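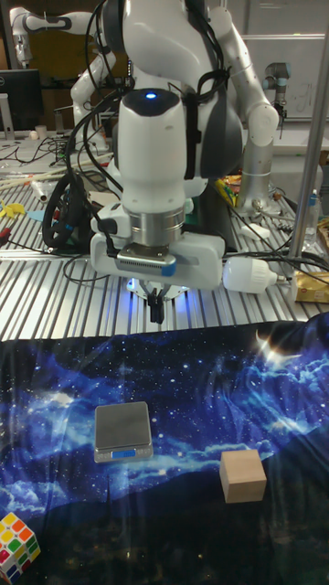
Handout 12, page 3

WEIGHING SMALL THINGS
Household Measurement, Matos Evening Program
Notes by Raquel Cordeiro

Last time we did volume with measuring cups and got flour everywhere. Tonight is weight, and I have been looking forward to it all month! A small digital kitchen scale is one of my favorite objects in any home. People use it for coffee and sugar and then put it back in the drawer, when it could be telling them about postage, yarn, garden seed, candle wax and half the toy box.

Things to weigh

Start with a plain wooden cube. Wood is lovely for this because you can measure the sides with a ruler, work out the volume, and then divide the weight by it to get the density. Unpainted is best, as paint adds a little. Write your guess down before you set the cube on the platform. (Everyone guesses too high. I still do.)

Then try a Rubik's cube. It has the same general shape, but it's full of moving parts and air gaps, so its density comes out as an average of plastic and empty space. Compare it with the wood and see which surprises you more.

A light bulb makes a good third object. It's an awkward shape, so you'll have to find its volume some other way, and we'll argue about that after the break. Please don't dunk it.

Setting up

Put the scale on something flat and firm. If you like a cloth under your work, and I do (a night sky print makes any table more cheerful), smooth out the wrinkles first so that all the feet sit level. Turn the scale on with nothing on the platform and wait for zero. Place each object in the middle, let go completely, and read the display once it settles. Three readings per object, please, lifting it off between readings.

Keep your sleeve and your pencil off the platform. I once spent a whole evening in Zeketthorpe puzzling over a bar of soap that kept changing weight, and it was my cuff.

Worked example

The Gradunik storybook in our class box weighs 258 grams. Suppose a parcel holds 12 copies:

12 x 258 = 3096 grams

The Trarnlow worksheet sets a parcel limit of 4000 grams, so there are 904 grams left for the box, the padding and the tape. Could you add three more copies? Work it out both with and without a box weighing 40 grams. The answers are close enough to be interesting!

For next time

Choose five things from one drawer at home. Guess their order from lightest to heaviest by hand, then weigh them and write both lists side by side. If you don't own a scale, share with a neighbor or come at 6:30 and use one of ours. Bring a ruler too, and a sock you don't mind filling with rice.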